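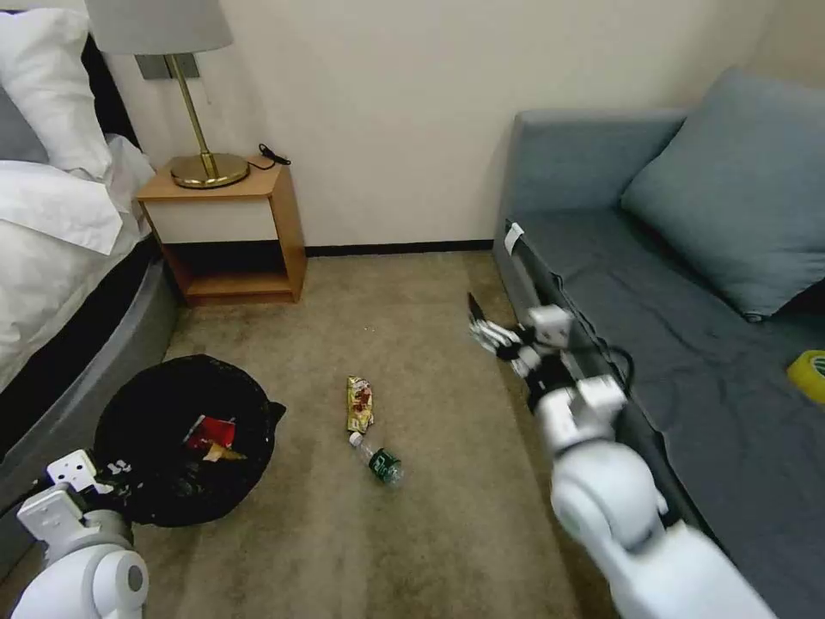

2. Guest bedrooms, Tallholm house

Work this period covered the furnishing and turnover routine for the small bedrooms at Tallholm. The room plan approved in May has been kept: bed along one wall, nightstand and lamp just past the head of the bed, sofa against the wall opposite, open carpet between them. Budget drawn to date for this line is $4,000, all of it on furniture, lamps and bedding.

2.1 Condition of furnishings

Bed bases are upholstered in dark gray and made up with white bedding. White duvets show marks early, so the linen order with Drestgate was raised to 149 sets. The light wood nightstand with the open lower shelf was selected over the closed model. The lamp with the brass base and gray shade is in place on it. Lamp cables still run loose across the nightstand top to the wall. Cable clips are on order.

2.2 Litter and bins

Litter on the carpet remains the most frequent finding at room checks. The usual items are snack bags and small plastic water bottles, left in the open floor between bed and sofa, often within a short reach of the bin. Small white scraps are harder to see against beige carpet and are missed more often than the larger items.

Bins are round, stand on the floor beside the bed, and are lined with a black bag folded over the rim. The fold keeps the liner from slipping when a bottle is dropped in. The turnover order is now:

Pick up bottles and wrappers from the carpet.
Check the sofa seat for tape rolls and other supplies.
Tie off and replace the liner.
Set the lamp and pillows.
Vacuum, including along the dark baseboard behind the nightstand.

Bottles go to the recycling bag on the cart. Wrappers go in the room bin before the liner is changed.

2.3 Results

The log holds 312 turnovers for the period. Rechecks for missed litter fell after the pickup step was moved ahead of the liner change. Vacuum time did not change. Fosiren has serviced the vacuums under the existing contract at no added cost.

2.4 Open items

Cable clips: Chae quoted 3 weeks for delivery.
Sofa covers: cleaning method for the blue-gray fabric to be confirmed with the supplier.
Second bin near the sofa: under review, cost not yet set.

Report date: November 3, 2025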